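Teaching a simulated arm to reach a worktop before you build the real one

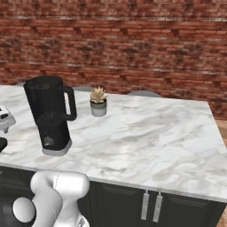 The test kitchen in the simulator. The arm starts low, with the blender jug as its nearest neighbour.

By Katia Martinelli, 17 January 2020

The arm in our shared workshop at Skasden is called Trevum, and in November it hit the bench hard enough to crack a wrist cover that had taken 9 hours to print. Since then the rule has been that every new move gets done in simulation first. I wrote the rule. I also cracked the cover.

You will need a model of your arm with the joint limits filled in properly, a simulator that handles collisions, and an evening. I'm assuming you can already load the arm and wiggle it about.

1. Put the arm in the room

Load the kitchen, then place the base beside the island and below the height of the worktop. It's tempting to stick the base on top of the marble, where everything is easy. Our real one is bolted to a low trolley, so the simulated one has to put up with the same indignity.

Check which way is up. Some model files use Y and some use Z, and an arm lying on its side in a rather nice kitchen is a sad thing to look at.

2. Give things collision shapes

A mesh you can see isn't always a mesh you can hit. Use a plain box for the slab and another for the cabinet. The cabinet handles stick out, so give them a box each as well. I left them off the first time and the elbow went through one with great confidence.

For the blender, use a tapered cylinder for the jug, a block for the base and a separate loop for the handle. If you wrap the lot in one big box, the planner will never try to put a finger through the handle, and you may want it to later. The succulent can have a small cylinder for the pot and a larger one for the leaves. It's further back, but a long reach across the worktop will find it.

3. Set a safe start pose

Fold the arm so the top joint sits just below the front edge of the worktop. Save this as 'home'. Run the collision check on it before anything else. If home is already touching something, every plan will fail and the error message will blame the goal.

4. Go up, then across

Set a waypoint 40 mm clear of the tallest thing you need to pass over, measured from the lowest part of the gripper and its cables. Move there first. Then travel sideways to the empty stretch of marble on the right, and come down slowly. We use 40 mm per second for the last bit, and it's as dull to watch as it sounds.

Don't ask for one straight line from home to the target. The line goes through the worktop, and the planner will either refuse or produce something from a yoga class.

5. Spoil it a bit

Once the move works, shift the blender slightly and run it again. Then turn it so the handle faces the arm. Change the lighting too if you're using a camera, as glossy marble picks up pale highlights and a simple colour threshold will happily treat them as objects. My detector, Zurkurham, was very keen on one of them.

Two clean runs in a row prove very little. Keep going until you're bored, log the joint angles, and look for any joint that gets close to its limit.

6. Move to the real arm

Copy the waypoints across, set the speed low and clear the bench. Keep a hand on the stop button for the whole run, including the part where you're sure it's fine. Measure your real bench again before you start. Ours was 9 mm higher than the figure in the file, and the figure in the file was mine.

The spare wrist cover is in the drawer marked Nasution, under the cable ties. Please print another if you use it.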